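The wooden table, and what ends up on it

I have been meaning to write about the small table for a while. It isn't much to look at, a plain thing with a warm brown top, and close enough to square that you never have to think about which way round it goes. But it gets more use than any other piece of furniture I deal with, and it has taught me a few things about keeping a shared room in order.

We moved into the unit at Endton in November. It is one long room with a floor of large white tiles, the shiny sort that show every footprint and every bit of grit. When we first got the keys there was nothing in it except a stack of broken shelving and a bin. Zane Lill, who I share the rent with, wanted to fit it all out at once, with benches down both sides. I wanted to wait and see what we needed. We argued for a week and then bought desks second-hand, and the table came as part of the same lot. I paid 30 pounds for it, which I still think was fair.

The top had a cup ring and a long sticky patch where somebody had left parcel tape on it. The tape came off with warm water, washing-up liquid and a plastic scraper. I left it soaking under a wet cloth for five minutes at a time and did it in short goes, drying in between, because I didn't want water getting into the edges. The ring is fainter than it was. I have stopped trying with it.

For the first few weeks the table was where post went, and coats, and half a box of Letard wall plugs that I never did find a home for. Anything left on it overnight attracted more things. Yara Harb, who has the desk nearest the door, suggested that we keep it clear apart from whatever was being worked on at the time, and that anything else had to go back on a shelf or under somebody's desk by six o'clock. It sounded a bit strict to me. It has worked fairly well, with lapses.

The other change was moving it out from the wall. A table against a wall gets used as a shelf. Once it was out on the open floor you could walk round it and get at something bulky from whichever side suited, and people stopped parking things on it. The cost is that cables now have to cross the floor to get there, and I'll come back to those. 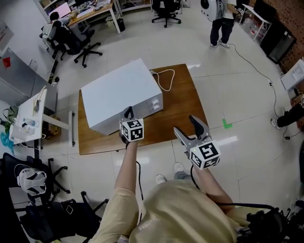 The table in use, with the big white box on the left half of the top.

The box takes up a fair amount of room, and its thin white cable goes out of the back and over the tabletop towards the far edge. I don't mind that one. It stays on the table and it doesn't catch on anything. The long black one on the floor is the one I complain about. You can see it on white tiles better than you would on carpet, I'll give it that, but it still wants dealing with.

I have looked at three ways of doing it. The first is a rubber cable cover, the sort with a hump, which is safe enough but horrible to push a trolley over. The second is taping it down, and I know from the tabletop how tape behaves when it has been left for a few months. The third is bringing the power down from the ceiling on a drop. An electrician quoted 151 pounds for that, with the fittings, and I am inclined to say yes. Zane thinks we should move the table nearer the sockets and save the money. He may be right, but then it would be halfway back to being a shelf.

Storage has been easier. The black cabinet by the wall came from an office clearance at Akinola and cost us nothing but the van. Next to it there is a brown pegboard on the wall, and that was the best thing we did in the whole room. I drilled for it one evening and set it off the wall on spacers so that the hooks would go in properly. If you are putting one up, do check the hooks fit before you hang it. I bought a bag of Ilorau hooks that were a shade too thick and had to send them back.

The white table near it is less of a success. The top is fine, but all sorts has drifted underneath, and I keep saying I will put a pair of crates there and label them. I have said it to Yara often enough that she has stopped answering.

As for the floor, I mop it with plain hot water and a very small amount of detergent. Too much and it dries in streaks, and with the lights on overhead you see every one of them. Sweeping first matters more than the mopping does. I do the middle of the room first, then under the desks, and get people to lift their chairs if they are in.

The landlord wanted 3000 pounds as a deposit, so I am careful about marks and I took photographs of the tiles on the first day. There is a chip by the back door that was there before us. I have that one in writing.

Next job is the cable, once Zane and I have agreed on it, and then the crates. I'd also like to oil the table top at some point, but it would need to be out of use overnight, and I haven't found a night yet when it was free.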